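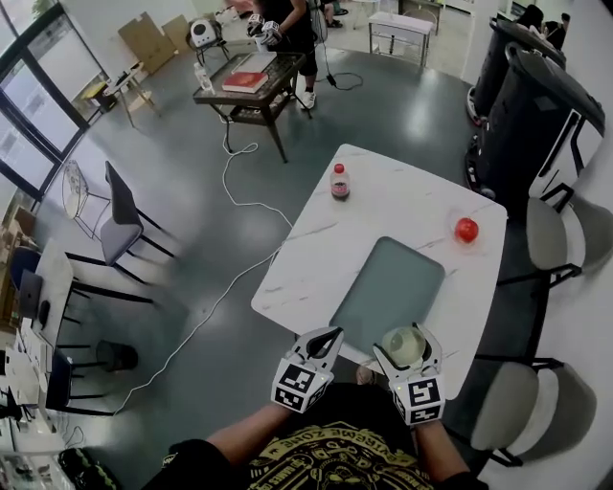
Gelwood will begin accepting used drink containers for a cash refund in March, under a deposit program adopted by the town council on a split vote. The program covers sealed beverage containers made of plastic, aluminum or glass and sold inside town limits. Each one will carry a 10-cent deposit, added at the register and paid back when the empty container is returned. A small plastic bottle of cola with a red cap, like the one toward the far side of the marble-patterned table, falls under the plastic category. Caps may be left on. The town's sorting contractor, Sison, accepts them attached and separates them after shredding.

The deposit does not apply to milk, infant formula, liquid medicine or containers larger than 1 gallon. Cartons and pouches are also excluded for the first year. The council's public works staff recommended leaving them out on the grounds that the machines ordered for the return sites cannot read a crushed carton reliably.

Two return sites will open at the start of the program. One is at the transfer station on the Odbridge road, and the other is in the north parking lot of the municipal building. Both will operate from 8 a.m. to 6 p.m. on weekdays and until 2 p.m. on Saturday. Stores with more than 1,000 square feet of beverage shelf space must take back containers of the brands they sell, or pay into a fund that supports the two town sites. Smaller stores may take part by registering with the town clerk.

Containers must be empty but do not have to be rinsed. The label must be attached and the bar code legible. Plastic bottles should not be flattened, as the intake machines identify them by shape and weight in addition to the code. Cans with minor dents will be accepted. Broken glass will not be accepted at either site and should go in household trash, wrapped.
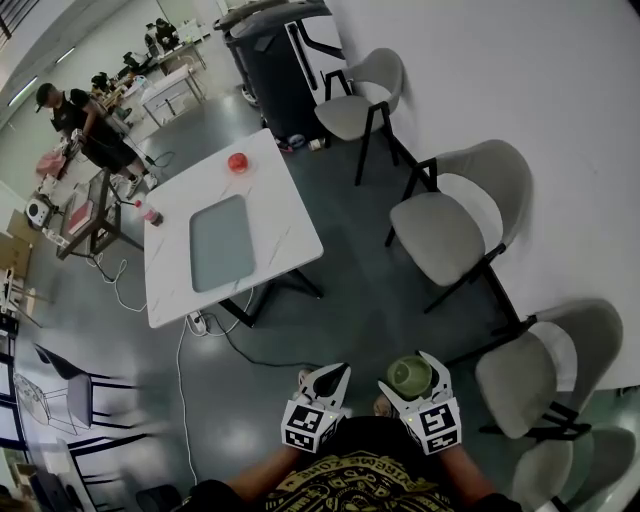 Refunds will be issued as a printed voucher, payable in cash at the site window or redeemable at participating stores. Vouchers expire after one year. Residents returning large loads may use a bag-drop service, in which a tagged bag is counted off site and the refund is credited to an account. Tags will be sold in rolls at the clerk's office. The bag-drop limit is 2 bags per household per day.

The program follows a trial in the Drelport district last fall. During the trial, 2,159 households were given return bags and a collection schedule, and participation was measured by the number of tagged bags received. According to the public works report, most of the returned material by weight was glass, while most of it by count was plastic. The report also noted a drop in the share of beverage containers found in curbside trash on the sampled routes. It did not estimate the effect for the town as a whole, and staff cautioned that the trial ran for too short a period to show seasonal changes.

Contamination was the main problem recorded. Bags frequently contained items that carried no deposit, chiefly shampoo and detergent bottles, food jars and loose plastic lids. Bags that still held liquid leaked in storage and had to be handled separately. The revised instructions printed on the tags now state that only drink containers are eligible, and the bag-drop service may reject a bag if it is visibly leaking.

Opposition at the council meeting centered on cost and on the position of stores near the town line. Several store owners said customers would cross into Odbridge, which has no deposit, to buy soda and bottled water by the case. Others asked how the town would prevent containers bought elsewhere from being returned for a refund. Staff said that bar codes cannot distinguish where a container was sold, and that the program relies for now on the daily limits and on spot checks of unusually large loads. A proposal to require a town-specific sticker was dropped after distributors objected to the labeling cost.

Unclaimed deposits will be held in a separate account and used first to cover the sorting contract. Any balance remaining at the end of the fiscal year will go to the curbside recycling budget — not to the general fund, as an earlier draft had allowed. The change was made by amendment shortly before the vote.

Curbside recycling will continue without changes to the pickup schedule. Residents who prefer not to return containers may still place them in the curbside bin, though the deposit will not be refunded. The hauler has asked that bins be kept closed on the night before pickup, citing complaints of bins being searched and left open in towns with similar programs.

Stores will be allowed to sell existing stock without the deposit for a limited period after the start date. Containers from that stock will be accepted at the return sites in the same way as any other, because the machines have no means of telling them apart. Staff expect refunds to run ahead of deposits during that period and have set aside a reserve to cover the difference.

Registration forms for stores are available from the clerk's office. A list of accepted containers will be mailed to households with the next water bill — and posted at both return sites before they open.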